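Going to Court as a Member of the Public: Your Questions

I've been sitting in the public seats at Nondbridge Magistrates' Court for 5 years now, and I get the same emails over and over, so I've put my replies in one place. I'm not a lawyer, just nosy!

Can anyone walk in?

Yes, for most hearings. You go through security, put your bag on the table and tell the usher you'd like to watch. Youth cases are closed to the public and so are most family ones.

Do I have to say why I'm there?

No. I've been asked once or twice, in a friendly way, and "just watching" was fine.

Where do I find the day's list?

On the board by the front doors from 9am. It changes a lot. I once waited all morning for a bail hearing that had been moved to Kurnus before I'd even parked (the Butumell Street car park, by the way, is the cheap one). 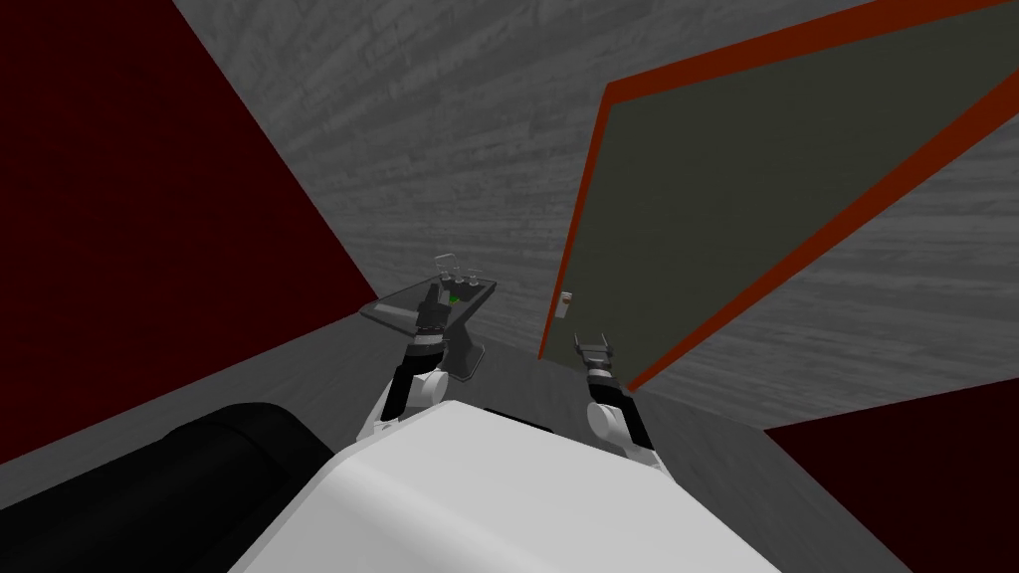
Can I take notes?

You can, on paper, and I've filled 2 fat notebooks so far. Recording sound or taking photos is a different matter and you can get into real trouble for it, so switch your phone off properly before you go in.

What happens at a bail hearing?

The prosecution says why they object, the defence answers, and the bench decides. Some are over before I've found a pen that works. If bail is refused there may be another go later on, but ask a solicitor about that, please, not me.

Why was the case I came for put off?

Usually a missing report or a missing witness. It's maddening, I know. Ask the usher for the new date, they're good about it.

Can I leave halfway through?

Yes, quietly. Wait for a gap if you can, and don't go while somebody is taking the oath.

Is there anywhere to eat?

There's a drinks machine that takes coins only. I go over the road to Głowacki for soup, and the 86 bus home stops right outside.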